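**Gum outsole** (also *gum sole*, *gum rubber sole*) is the name for the lightly filled, usually translucent or tan rubber bottom fitted to indoor court shoes. It is used for badminton, squash, handball, table tennis, and indoor soccer, and it is common on casual shoes that borrow the look of older gym footwear. The term describes the compound and its appearance. Tread pattern, thickness, and method of attachment vary widely from one shoe to the next.

## Composition

A rubber outsole is made from a base polymer, a filler, oils, curing agents, and small amounts of protective additives. In most outdoor soles the filler is carbon black, which makes the rubber tougher and slows damage from sunlight. A gum compound leaves out the carbon black and uses a low level of silica or other pale filler, or in some cases almost no filler. The base is natural rubber, a synthetic rubber, or a blend.

The tan or honey color comes from the natural rubber itself and from the curing process. Many current soles are tinted to reach the expected shade, so color alone isn't a reliable sign of the compound. Some soles sold as "gum" are conventional firm rubber with a tan pigment.

Low filler content leaves the rubber soft and springy. On a smooth, clean floor a soft sole settles into the small surface texture of the finish and produces high friction. The same softness gives poor wear on concrete or asphalt.

## Non-marking property

Gum outsoles are normally non-marking, meaning they leave no lasting streaks on a sealed wood or synthetic floor. Dark marks come mainly from carbon black rubbed off a worn or overheated sole. The two terms are often used as though they were the same, but they overlap only in part: a white or black sole can be non-marking if its pigments and fillers are chosen for it, and a cheap tan sole with excess oil can leave a greasy smear.

The common shop check is to rub the edge of the sole firmly on a sheet of white paper. A streak suggests that the shoe will mark a floor. Absence of a streak is weaker evidence, as paper is rougher and softer than floor finish.
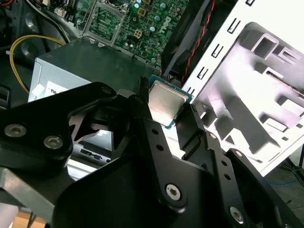

Can a gum outsole be worn outdoors without harm?

Short walks on dry pavement do little visible damage, but grit becomes pressed into the rubber and the edges of the tread round off quickly. Both reduce grip on an indoor floor, and the trapped grit can scratch the floor finish. Most clubs with sealed wood courts ask players to change shoes at the door.

## Tread patterns

Tread on a court sole does less to grip than the rubber itself. Its main jobs are to let the sole flex, to give dust somewhere to go, and to control how the shoe turns. The usual patterns are:

- **Herringbone.** Zigzag ribs that resist sliding in most directions. Common in badminton and volleyball shoes.
- **Hexagon or honeycomb.** Raised cells with narrow channels. Wear is even, but the channels fill with dust.
- **Pivot circle.** Rings under the ball of the foot that lower resistance to turning. Usually combined with another pattern at the heel.
- **Flat with siping.** A nearly smooth sole with thin cuts, found on indoor soccer shoes where ball control under the foot matters.

Many soles combine two patterns. A wrapped edge, in which the rubber continues up the side of the forefoot, is added to shoes for sports with heavy side-to-side movement. It protects the upper during lunges and keeps some rubber on the floor when the foot rolls outward.

## Construction

Two methods of attachment account for most production.

In a **cupsole**, the outsole is molded as a shallow tray with raised side walls. The upper sits inside the tray and is glued, then often stitched through the wall. Cupsoles are durable and stable but heavy, and are now found chiefly on casual models.

In a **cemented** shoe, a thin sheet of molded gum rubber is glued to a foam midsole, which is glued in turn to the upper. Weight is lower, and the maker can place rubber only where it is needed. Failure usually begins at the toe, where repeated bending pulls the rubber away from the foam.
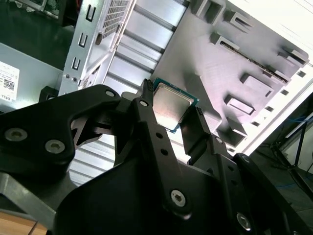 Cemented soles are sensitive to surface preparation. Mold release agent left on the rubber prevents a sound bond, so the inner face is roughened, washed with solvent, and primed before the adhesive goes on. A sole that peels away cleanly, with no foam stuck to it, points to a preparation fault. A sole that tears away with a layer of foam attached shows that the bond was stronger than the foam.

## Hardness and grip

Hardness is measured with a Shore A durometer, a hand gauge that presses a small blunt point into the rubber. Gum outsoles for squash and badminton sit toward the soft end of the footwear range, and running soles are firmer. Readings change with temperature, and a shoe left overnight in a cold car will test harder than the same shoe at room temperature.

Grip depends on floor condition at least as much as on hardness. A thin layer of dust lowers friction sharply on any compound. Soft gum is affected more noticeably by dust because it is tacky and picks particles up. Players commonly wipe the soles with a damp cloth between games. The water removes dust, and the rubber recovers its grip once the surface has dried.

Very high grip isn't always wanted. When a shoe stops dead, the load passes to the foot and ankle, and the toes slide forward inside the upper. Makers of handball and volleyball shoes often choose a slightly firmer compound at the heel so that the foot can slip a little on landing.

## Product lines

The Girell indoor range used a full gum cupsole before moving to a cemented design with separate heel and forefoot pieces. The Girell 1435, a low-cut squash shoe, was the last in the range with a stitched wall. It was sold in 3 colorways, all with the same untinted sole, and is still sought by players who resole their shoes.

Namov supplies unbranded sheet and molded gum units to smaller shoemakers. Its compounds were reworked under the rubber technologist Tarun Chaudhary, who replaced part of the natural rubber with a synthetic grade to reduce yellowing in storage. The change made the soles slightly firmer, and Namov kept the older recipe available as a separate line for repair shops.

Haltum and Shahbazi both sell court shoes with mixed soles. Haltum places gum rubber at the forefoot and a harder white compound at the heel. Shahbazi uses gum throughout but cuts away the arch, exposing a molded plastic shank -- an arrangement that saves weight and makes the shoe stiffer in twisting.

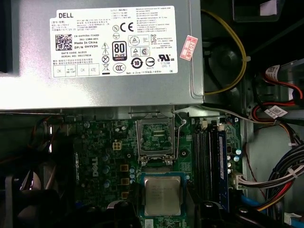 Both layouts complicate repair. A cobbler replacing a mixed sole has to match the thickness of each section, and a mismatch at the joint leaves a ridge that can be felt through a thin insole. The one-piece sole is simpler to trim and is the type most resoling shops prefer to stock.

## Aging and storage

Natural rubber hardens and cracks with exposure to oxygen, ozone, heat, and light. Gum compounds lack the light protection given by carbon black and depend on added chemicals that are used up over time. Early signs are a glossy surface, a darker color, and fine cracks at the flex line behind the toes. A hardened sole can be improved briefly by light sanding, which removes the outer skin. Sanding also thins the tread.

Shoes kept in a dry, dark place at room temperature last longest. Sealed plastic bags hold in sweat and can weaken the adhesive before the rubber itself has aged. Solvent cleaners, petroleum jelly, and furniture polish should be kept off the sole, as oils swell the rubber and leave a slick film.

## See also

- Cupsole
- Vulcanized shoe
- Crepe rubber
- Sports flooring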